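Re: [kongkaew-sewing] ribbon for the choir sashes – width? edges? help

On June 3, Dulce Carrillo wrote:
> Hi all, I've said yes to making 26 sashes for the Arkthorpe choir
> and I'm already regretting it. They want blue with some kind of
> small dot. Questions:
> 1. Do I buy ribbon by the roll or cut strips from yardage?
> 2. If I cut strips, bias or straight grain?
> 3. How do you stop the ends from fraying? Last time I used a
> lighter and ruined two.
> Concert is at the end of the month. Any advice welcome.
> Dulce

Dulce – typing this on my lunch so forgive the mess.

1. Yardage. Ribbon by the roll looks cheaper until you price the wide stuff. I did the Sornov parade sashes in ribbon and paid 99 dollars before I'd bought a single spool of thread. Also roll ribbon has that fold memory from being wound, you will press it and press it and it still curls at the shoulder. Cotton sateen if you can find it. Quilting cotton is fine too, just line it.

2. Straight grain. Always, for sashes. Bias stretches when they sit down and then the left side hangs lower than the right and the director emails you. Ask me how I know. Cut along the length of the fabric, parallel to the selvage, not across. Yes it wastes a bit. Yes you need to buy the full length. Still do it.

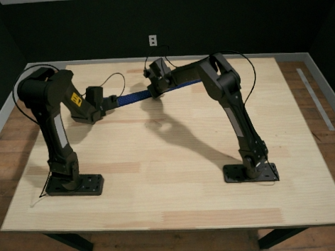
Dots are the part I'd worry about more than fraying. A printed dot is almost never square to the grain, so you either follow the thread or follow the dots, and on a long narrow piece the eye goes straight to the dots. If the pattern is tiny and light on the blue, like the strip on the table between the two black arms, you can cheat a fair amount and go with the grain. Big dots, no. Big dots you'll see them marching off the edge by the time you get to the hip. Check before you buy: fold the selvages together in the store and look at where the rows land. If they're off by more than a dot, put it back. Anayeli may remember the bolt from Keveck that we all got stuck with.

3. No lighter!! That only works on polyester and only just. Fold the end in, point it, topstitch. If the edge has to be raw for a bit while you work, a line of fray glue and let it dry overnight. Overnight means overnight, I rushed it once and glued a sash to my ironing board cover.

Interfacing – light fusible, full width minus the seam alowance. Don't skip. Without it they go to string by the second song.

Pressing – cloth over the top, test a scrap first, some of the cheaper dots are a surface print and they come off on the iron.

Oh and measure the singers. Or at least get three sizes. Rangi did one length for everybody and the altos were tripping.

I still have 17 of the flat snaps from last year if you want them for the hip join, they're better than safety pins and don't show. Will leave them in Prasert's mailbox. Or come by, I'm home after 4.

Also does anyone have the good rotary mat? The big one. I thought it was with Radomír but he says he gave it back in May. Dulce is going to need it for the long cuts, doing those on a folded mat is misery and teh blade jumps at the crease.

Back to work –

A.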